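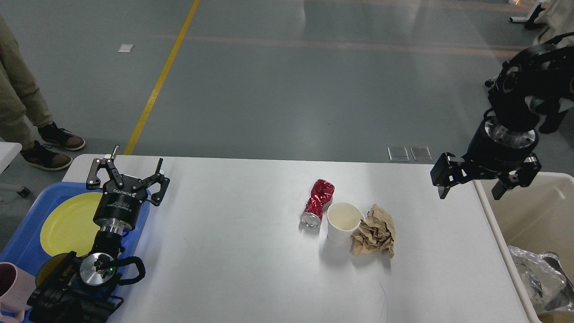

Shamim Abbasi wanted to know why a crushed can and a paper cup should need a whole set of pictures to themselves, and whether ordinary recycling photos wouldn't do. Fair point! But recycling photos mostly show clean items on a plain backdrop, and Stavley is all about what's left on the table after a break, with the crockery still close by.

Stavley: table clearing, rubbish and dishes

Contents
1,927 pictures in 39 folders, one folder per table layout.

Labels
rubbish: cans, paper cups, balled-up paper
dishes: plates, mugs, bowls
holders: trays, bins, bin bags

A paper cup is always rubbish and a mug is always a dish, even when they stand side by side. Crumpled brown paper gets one label per ball, however many folds it has (we love these, no two are alike).

Known gaps
Glass is rare. Folders 2 and 100 use the older Bivton label names; numbering skips, so don't go looking for the rest.

Corrections are very welcome, please send them to Lorena Figueroa.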